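Progress report to the Ó Briain Fund
Parliamentary exchange visits, second reporting period
Prepared by Orla Cullinane, program manager
Submitted 25/06/2022

Summary of the period

The grant supports study visits between sitting members of parliament, with a working agenda agreed by both sides before travel. During this period we completed the outbound visit, began preparing the return visit, and opened talks with a second host legislature. The outbound visit went ahead with one change to the delegation and one change to the agenda, both explained below. The return visit is planned for October and is on schedule except for the signing of the host letter.

Outbound visit

The delegation was made up of seven members from four parties, plus two clerks. An eighth member withdrew nine days before departure when a budget vote was moved forward in his chamber. His party did not send a replacement. We asked the airline for a credit on the unused fare and received all of it except a fee of 169 euros, which has been charged to the contingency line.

Dymphna Moynihan led the delegation. She had been on an earlier visit under a different grant and knew several of the hosts, which helped on the first day when the order of meetings was changed twice. Members met the public accounts committee, the speaker's office, the opposition whips and the staff of the parliamentary library. The planned meeting with the finance ministry was cancelled by the ministry on the morning it was due to take place. The hosts offered a session with the regional affairs committee in its place, and the delegation accepted.

Members rated the committee sessions as the most useful part of the trip. They were less positive about the plenary observation. The debate was procedural and the interpretation in the gallery was hard to hear. Two members asked that future agendas have fewer courtesy calls and longer working sessions, and we have passed this on to the team drafting the October program.

The half day of sightseeing was paid for by the hosts and does not appear in our accounts.

Contact with the press

Each visit brings some questions about cost and purpose, and this one was no different. We answered 20 press inquiries, most of them in the week before travel. The full agenda was put on our site before departure, and a list of everyone the delegation met was added after the members came home. One newspaper reported that the visit was a government mission. We wrote to the editor to explain that it was an all-party visit at the invitation of the host parliament, and a correction was printed.

Bogdan Nistor handled press work for the whole period. He has asked that members be given a short note on what they may say about matters still under negotiation between the two governments. A draft will go to the party leaders before the return visit.

Return visit

Eoin Gilmartin is in charge of preparations. The visiting delegation will have eight members. Hotel rooms are held and the committee rooms are reserved. Interpretation will be provided by Hukix, the contractor we used last time, at the same daily rate. Visa letters have gone out for six of the eight visitors. The other two have not yet been named by their parties.

The open item is the host letter from our own speaker's office. It was expected before the end of this period. The office has no objection to the visit but wants the security section rewritten, and the new text is with its legal staff.
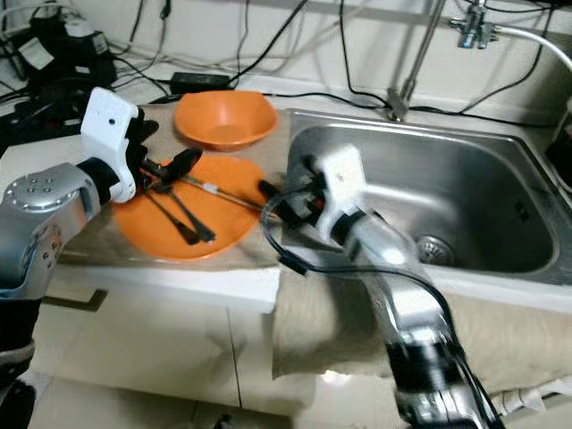 Will a late host letter move the visit out of October?

The dates stay as they are provided the letter is signed four weeks before arrival, and the speaker's office has told us in writing that it expects to meet that limit.

Talks with a second legislature

Jarlath Nic Aodha held two calls with the international office of a second parliament, which had asked about joining the exchange. Their interest is mainly in how committees question ministers. They can receive visitors but have no travel budget of their own, so a full exchange would need more money than the present grant provides. We have made no commitment. A short options paper will come to you with the next report - it will include a smaller version in which only clerks travel.

Records and follow-up

Notes from all meetings are now kept in Plerkel, and members can read them with their usual parliamentary login. The notes from the outbound visit have been opened 759 times. Most of that traffic came from committee staff, with the public accounts session read more than any other.

Four of the seven members have spoken about the visit in their own chamber or committee. One has tabled a motion on the timing of audit reports, based on the practice she saw there. It has not been scheduled for debate.

The follow-up survey was sent through Ido. Five members have replied. We will remind the other two once the recess is over.

Budget

Spending is within the approved total. Travel came in under the budget line with one fewer member flying. Interpretation went over, as the added regional affairs session needed a second pair of interpreters for an afternoon. We ask for approval to move 3000 euros from travel to interpretation for the rest of the grant. The overall total would not change.

Next period

Work will cover the signed host letter, the final list of visitors, the members' note on press contact, the return visit itself, and the options paper. Please send any questions on the budget request to Orla Cullinane before the next payment date.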